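Oltby workshop builds two-armed sorting bench

25/10/2021

Members of the shared workshop in Oltby have been putting together a two-armed robot bench meant to sort small hardware, and say the main assembly work is nearly done.

The project, called Nolum, began in September in the back room on Pinto Lane. The group has spent £348 so far, mostly on motors, cable and second-hand power supplies. Both arms are bolted to the same bench, and their grippers were cut and drilled on site.

The first job planned for it is a simple one: picking up brackets and other loose fittings and putting them in a tray. A set of 48 test pieces has been put aside for this. Wiring still needs tidying, and the left arm is due to have its cable run shortened before longer trials start.

The workshop intends to show the bench at the Grosamlow makers' fair if the software is ready. Plans and a parts list will be free to anyone who asks.
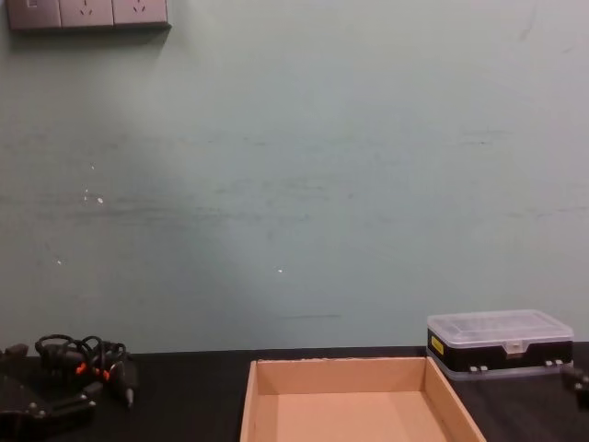
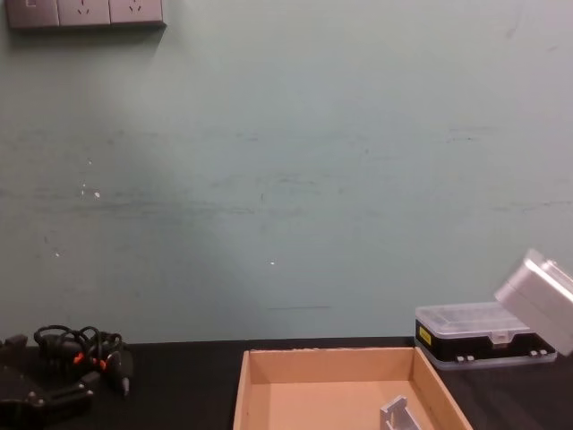

The cardboard tray and the parts case on the bench at Oltby.

A reader in Grosamlow wrote to ask whether the arms could cope with washers, which lie flat and are hard to grip, and said a magnet on one of them might save a lot of trouble.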